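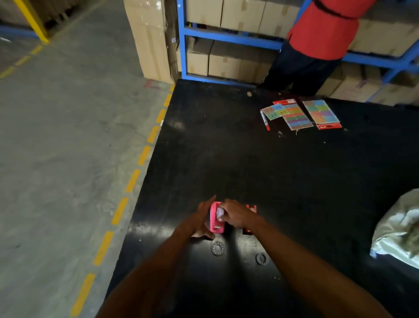

*Reading time: 2 minutes*

# Small parcels, big boxes: packaging waste at Stirnthorpe

For our term project we looked at how much packaging gets used when small stationery orders are sent out, and whether a smaller shop could get by with less of it. I thought this would be dull and I was so wrong!

We ordered the same 5 items from two online sellers, Arow and Hladun, and weighed everything that came with them (boxes, filler, tape, the lot). The Arow order arrived in one box with 800 g of packaging. Hladun sent 13 separate pieces of wrapping, but most of it was thin paper, and the whole pile was lighter than we had guessed.

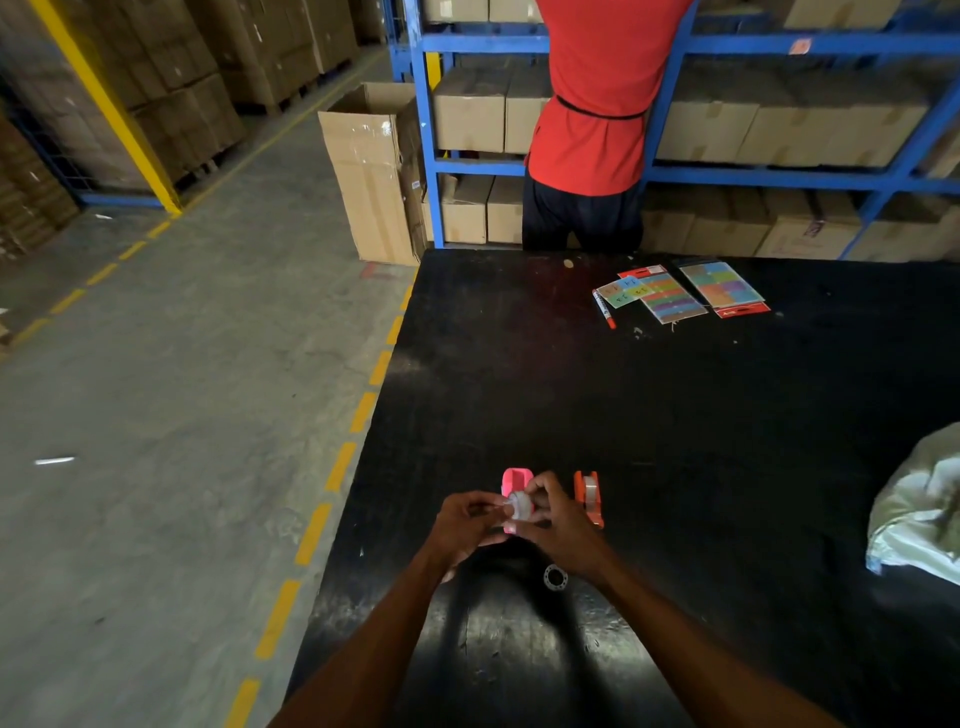 Tape was the part that surprised me most. It weighs next to nothing, yet it decides whether a box can be used again, as plastic tape tears the top layer off the card when you pull it away. Paper tape was much kinder, and we reused one Hladun box for our own test parcel to Stikum in March – it got there with all its corners!

## What we would do next

I'd love to repeat this with breakable things, where the filler really matters. We also need better scales, as ours jumped by 2 g whenever someone leaned on the desk.

The weighing sheets are in the appendix, including the page with tea on it.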